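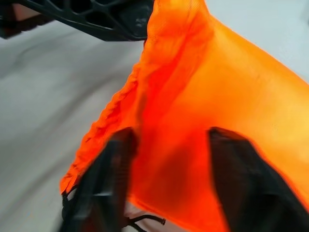 Nerkorari Textile Care Labels, data card

Version of Jun 20, 2025. Maintained by the Clososik project.

Contents
The set holds 760 records transcribed from sewn-in care labels on household and sports textiles. Each record is one label. 633 records have a complete fiber composition; the others give care symbols only.

Fields
label_id: string, unique
fiber: list of fiber name and percent by weight
wash_max_c: integer, empty if the label says hand wash
bleach, tumble, iron, dry_clean: symbol codes, see codes.txt
lang: languages printed on the label
legible: full, partial

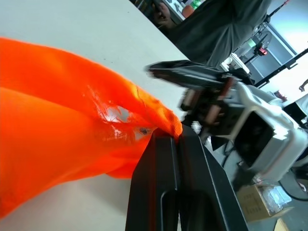 Percentages are copied as printed. Where they do not add up to 100, the record is kept and sum_flag is set to 1. Trade names are mapped to generic names in fiber and kept unchanged in fiber_raw. "Polyamide" and "nylon" are merged; "elastane" and "spandex" are merged.

Wash temperatures run from 30 to 90. Labels printed in Fahrenheit were converted and set to the nearest symbol step.

Sources
Labels came from the Ivov and Fang sorting depots. Fang records have no garment type before September, when the intake form changed.
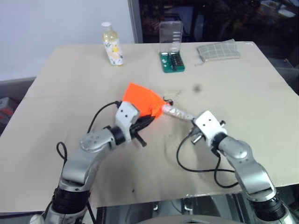
Known problems
Partial labels are mostly older items with faded ink. The dry_clean code is unreliable for these. Multi-part garments with separate shell and lining are stored as two rows with the same parent_id; do not split them across train and test.

Loading
Files are UTF-8, comma separated, with a header row. Lists inside a field use semicolons. Empty means not printed; "x" means printed but unreadable.

License
CC BY 4.0. Cite the version date.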